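4.2 Where the small things go

Households in the Zirninville survey were asked to name the surface on which they put objects that have no other home. Of the 175 that replied, most named a table, several named a stair, and one named "my husband". Montecinos calls such places resting surfaces and treats them as a branch of domestic record keeping. We follow him, with less confidence about the filing.

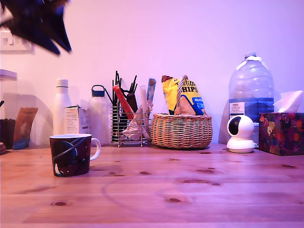

The trouble begins with the word "temporary". Respondents used it freely of items that had by their own account stayed put for 18 months. Urrutia's earlier typology allows for short, medium and long stays but has no class for things that have simply been forgiven. We added one, and it filled up at once.

Containers make matters worse. A cup holding a bottle cap has stopped being a cup for most purposes, yet respondents still listed it under crockery (Figure 3).

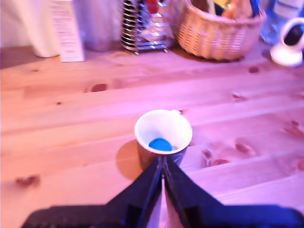

Figure 3. Paper cup; contents, one blue bottle cap.

The diary entries, 2523 in all, show that tidying was mostly a matter of moving objects sideways. Entries made in December were the shortest and the rudest. Facundo Montecinos, who read every one of them, has asked that this be noted. 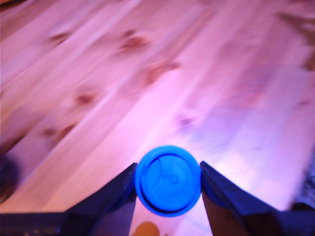

Lighting, wall colour and the age of the house had no effect on length of stay that we could find. The presence of visitors did, though the objects were usually back by breakfast. Section 4.3 deals with drawers, on which respondents were far less willing to talk.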